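Print this page | E-mail this page

Search the help pages: enter keyword or phrase Go

Two-arm cell keeps drifting on the right side after I re-lay the table. What am I missing?

Posted by tablecell_906

Hi all! I look after a two-arm cell at Sernton, and I love this machine, so please read the following as affection and not complaint. Both arms are bolted to the same base facing one table. Each one has a two-finger gripper with its own cable. The job at the moment is handling long white plastic tubes and a soft white block that's a bit like a seat cushion. The left arm steadies the block, the right arm takes a tube and stands it up.

We cover the table in black plastic sheet. It used to be bare and the white parts were on a pale top, and the cameras had a terrible time finding edges. Black sheet fixed that overnight (what a difference!). The trouble is that every time I change the sheet, the right arm starts closing its fingers 3 mm low on the tubes lying flat. Left arm is fine. I redo the table height check, it goes away, and a few days later it creeps back.

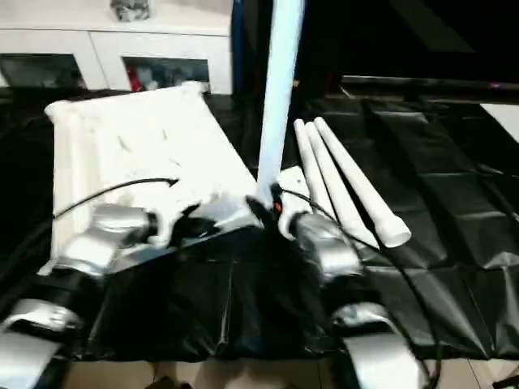 Sernton Cell Care Group, Help Desk Pages

That's a normal run, with the left gripper against the near corner of the block and the right one at the bottom of the upright tube. The sheet still has its fold lines from the packet, worst on the right. The controller is a Mamesska and I do the height check with their standard touch routine, 5 points, fingers closed. Arm joints all pass their own self test. I've swapped the right finger pads once already and it made no difference that I could see.

So: is it the sheet, the check, or the arm? And does anybody have a routine for laying these sheets that doesn't eat half a morning?

Posted by drida_nightshift

It's the sheet! Well, I'd put my lunch on the sheet. Look at all those creases on the right half. Your touch routine comes down on a fold at one or two of the points, reads the top of the fold as the table, and then the tube next to it is sitting in a flat bit, or the other way around. As the sheet relaxes over a few days the folds settle and your numbers go off again. You said it creeps back, and that fits.

How I lay ours on the Drida cell, which is also two arms and also black sheet:

Arms parked and power locked out first, every time.
Unroll the sheet the night before and leave it over a rail. Folded sheet from a packet takes far longer to go flat than sheet off a roll, so order the roll if they'll let you.
Start at the back edge, clip it, then smooth toward yourself with a soft dry cloth.
Clip the front edge under the table. You've got a big loose fold hanging between the two grippers and I wouldn't run like that. It pulls on the sheet and it's right where fingers go.
Mark your touch points with a tiny dot of chalk and move any dot that lands on a crease.

Takes me less time than a coffee once the sheet has hung overnight. The glossy stuff also throws reflections, and we had much better luck with matte. Our camera stopped inventing tube edges the same day we changed over, I was so happy I told everybody in the break room.

Posted by greasegun

could be the gripper. had one go bad once. change it

Posted by cusi_bench

Mostly agree with drida_nightshift, but I'd look at two more things before you order anything, and they're both fun little jobs.

First, the cables. You've got one lying across the block from the left gripper, and on the right one looping out over the near ends of the tubes and then down beside the arm. Any slack that can lie on a part can also shift it. If the right cable drags on a tube as the fingers come down, you'll get a bad pick and blame the height. Park the arm, power off, and clip the cable back along the arm at the wrist and the elbow. Leave enough of a loop for the wrist to turn both ways to its stops. Then turn it by hand, slowly, and watch for it going tight. We did this on the Cusi bench and it's my favorite repair ever because it costs a handful of clips.

Second, the tubes themselves. One of your three on the table has a wider collar at the near end. With a collar on the table, the barrel can't lie the same way as a plain tube. If your pick height was taught on one kind and you run both, there's an offset that has nothing to do with the arm. Teach them separately.

To split it up, take a plain tube on a fresh flat sheet and run 200 picks without touching the settings. Write down the finger height at the start and at the end. If it holds, your arm is good and you can leave the gripper alone (sorry greasegun). If it drops with the sheet clipped and the cable tidy, check the bolts where the gripper meets the wrist. A loose one there can pass every joint self test, since the joints are doing just what they're told.

Please post what you find, I'd love to see the before and after numbers!

Print this page | E-mail this page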